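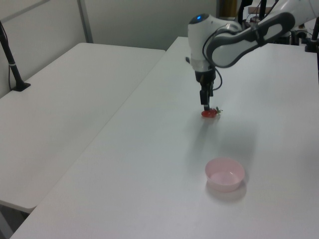

Home | News | Research | Events | Partners | Archive

Print this page | E-mail this article

Peton opens its strawberry task to outside operators

November 27, 2023

The research group Peton has started a new round of teaching by demonstration, in which people with no background in robotics show a robotic arm how to move a strawberry into a small bowl. The work is done at the group's laboratory in Tellow and will continue until the end of December.

The task looks simple. A single strawberry lies on a white table, a pink bowl is placed a short distance away, and the operator must bring the black gripper down over the fruit, close it, lift, and let go above the bowl. Each attempt is recorded from start to finish, also the ones which fail.

Operators work in two ways. In the first, they hold the arm by the wrist and guide it with their own hands. In the second, they sit at a desk in the next room and steer it by remote control, looking at a screen. Peton wants to know which of the two gives better material for training, and how many demonstrations are needed before the arm can do the task alone.

"With the hand you feel the weight of the arm, but you do not feel the strawberry," said Torbjørn Hellström, who leads the project. "With the remote control you feel neither of them, so people become more careful. They go slower in the last centimeters, and this slowness is something we would like the robot to learn."

The group has collected 962 demonstrations until now and plans to reach 2000. So far 40 operators have taken part, most of them employees of the packing company Cardoso, which supports the project with fruit and with working hours. Every operator receives a short introduction and then makes 50 attempts, divided over two visits.

Soft fruit was chosen on purpose. In an earlier project, called Ollow, the same group used wooden blocks, and the operators soon began to press too hard - a block does not complain. A strawberry shows the mark of a wrong grip, and the staff check every fruit after the attempt and write down its condition together with the recording.

The position of the strawberry is changed between attempts, and so is the direction of its leaves. The bowl is also moved, but less often. Mr. Hellström said that a later round may use two fruits lying close to each other - a case that the present operators have not tried.

Persons who wish to take part can write to the laboratory before the end of the month. Experience with machines is not required.

Contact | Copyright 2023 Peton | Back to top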